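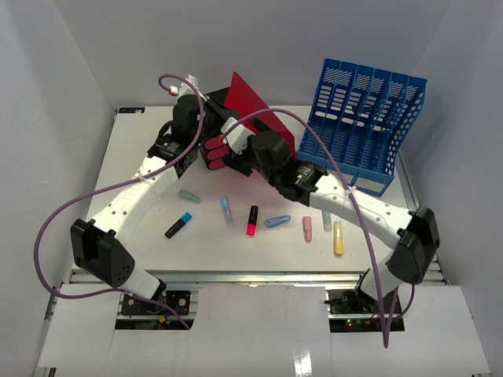
Fig. 4. Two-arm cell with a red sheet held in the left gripper, a blue file organiser at the back right, and markers and caps on the table.

Unit 4: Recording demonstrations on a two-arm cell

4.1 Scope

This unit covers the two ways of showing a task to the arms in the Lidmont teaching lab: moving the arms by hand, and driving them by remote control from a pair of leader arms. Read it before the Saturday session. The theory of learning from the recordings is left to Unit 5.

4.2 Terms

Demonstration: one complete run of a task, from the start pose to the end pose, with joint positions, gripper commands and camera images stored against a common clock.
Episode: the stored file of one demonstration.
Leader, follower: in remote control, the arm the operator holds and the arm that copies it.

4.3 Guiding by hand

The motors are put in a low-torque mode and the operator moves the links directly. The operator feels contact forces at first hand, and no second pair of arms is needed. There are two drawbacks. The operator's hands and sleeves appear in the camera images, and a policy trained on those images will meet a different view when it runs alone. One person also cannot easily guide two arms and work both grippers. In this course hand guiding is used for single-arm work and for teaching fixed poses.

4.4 Remote control

The operator stands outside the booth and moves the leaders; the followers track them joint by joint. The images contain only what the policy will see later. Contact is judged by eye, as the Wimelon leaders give no force feedback. Beginners tend to press too hard on the table and close the gripper too early. Move at about half the speed that feels natural, and pause briefly before each grasp.

4.5 Working with sheets and small parts

A thin sheet hides whatever stands behind it. In Fig. 4 the sheet is upright in the left gripper and the right hand is below it, close to the left gripper. At such moments the operator should know where both hands are before moving either. Move one arm at a time until the hands are clear of each other.

Caps and pens roll when touched. A cap that has moved during a run is left where it stops, and the episode continues. Do not reach into the booth while the followers are live.

Vary the layout between episodes. A set recorded with every object in the same place teaches one path and little else. Change positions and angles, and keep the task wording unchanged.

4.6 Which episodes to keep

Keep an episode if the task is completed, even where a grasp needed a second try. Such recoveries are useful - mark them in the log with R. Discard an episode if:
- a follower stopped on a torque fault
- a camera stream has a gap
- the operator changed the goal part way through

The Eduncombe set used in Unit 5 holds 473 episodes after this check, out of 700 recorded.

4.7 Before the session

Read section 2 of the Dow manual (start-up and emergency stop). Bring the signed safety sheet. Each pair submits its log and one page of notes on discarded episodes by the end of August.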